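The Nudero Two-Arm Kit: what's in it and what to budget for

Hi, I'm Yi-an, and I put together most of the two-arm kits that leave our shop. I also answer the emails, so I know what people ask before they buy one. Usually it's "how much is it really going to cost me," and the price on the order form only gets you part of the way there. So I wrote this page the way I'd talk you through it on the phone.

The Nudero kit is two arms, two grippers, two wrist cameras, the cables between them and a controller. You supply the floor space, the laundry (or whatever you plan to handle), and somebody with patience. Most of our buyers want to work with clothes, and clothes are hard! A box has corners you can plan around. A jersey is a different shape every time you grab it, and the sleeve always hangs where you need to put a finger. If your budget assumes cloth will go as fast as boxes, please double the hours before you sign anything.

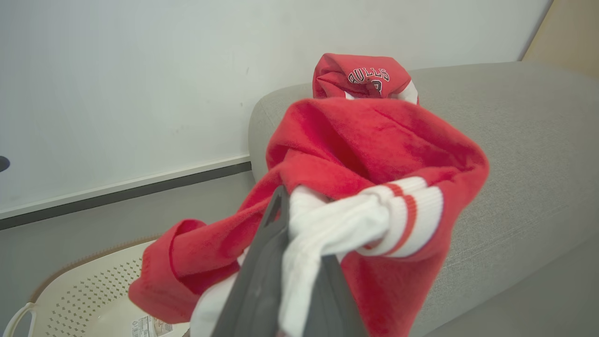 Wrist view: red and white garment between the fingers, laundry basket at lower left.

Let's talk fingers, because that's the line people leave off their spreadsheet. Fingers are a wear part. The kit comes with one fitted pair per gripper and one spare pair in the box. I'd add a second spare set to the first order, since it rides along in the same crate and you don't pay shipping twice. The tapered ones are what I recommend for cloth, as they slide under a fold better than the flat pads do. The flat pads (we sell those as Pagano pads) are nicer for cartons and trays. You can swap back and forth, it takes one hex key, and yes, the key is in the box. Tape it to something. I'm serious.

Cables are next. We ship 8 with each kit, cut to the standard length, and standard length is fine if your controller sits right behind the arms. If it has to go across the room, measure the real path along the floor and up the stand, then add slack for the arm at full reach. Osvaldo De Luca at Trikel set up two kits for a sorting trial, measured in a straight line, and had to reorder the lot. Longer cables are made to order and add 20 working days, so decide early.

And label them! Both ends. With two arms the left and right wrist look exactly alike once everything is bundled, and I would much rather you spend ten minutes with a marker than an evening on the phone with me (although I do pick up).

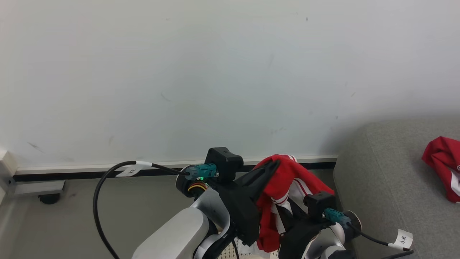 Page last changed: May, by Y. Shin

Now the stuff that isn't in the kit. Power, for one. Plan on a strip within easy reach of the controller and leave a free socket or two for a laptop. Floor space, for another: I tell people to tape out the reach of both arms and then keep furniture they care about outside the tape, apart from whatever the work sits on. Something low and soft is great for clothes, by the way. A hard table works too, but you'll be fussier about how far down the fingers travel.

Then there's people time, which I'd call the biggest number on the whole sheet. Somebody has to reset the clothes, check the grips and write down what went wrong. Assunta Donati runs the trials at Evutero and she budgets one full-time person per kit for the first 100 hours of running. I used to say half a person. I now say what Assunta says. 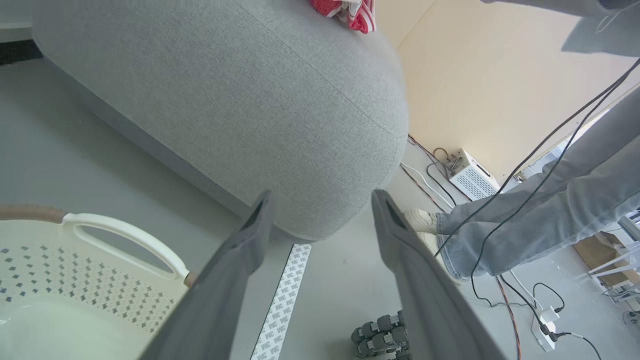 If you're trying to get this past whoever signs for it, split the request in two. Put the kit, the spare fingers and the longer cables in the first one, and hold off on stands and extra cameras until you've had the thing running for a month. You'll ask for different extras once you've used it, I promise. The longer service plan can wait too, as you can add it any time in the first year at the same rate.

The order code is 409 for the standard kit, with a C on the end if you want the cloth fingers fitted before shipping. Put your room measurements in the notes box and I'll work out the cable lengths for you.

Comments

Dario Longo
Does the C version still come with a spare pair, or do the cloth fingers replace it?

Yi-an Shin
Still comes with the spare, and it's the same type. If you want the flat pads too, add them as a separate line.

Gheorghița Furtună
We bought ours without the second spare set and I wish we hadn't. Shipping on its own cost nearly what the fingers did.

Dario Longo
Thanks both, adding it now. What length are the standard cables? I can't find it on the order form.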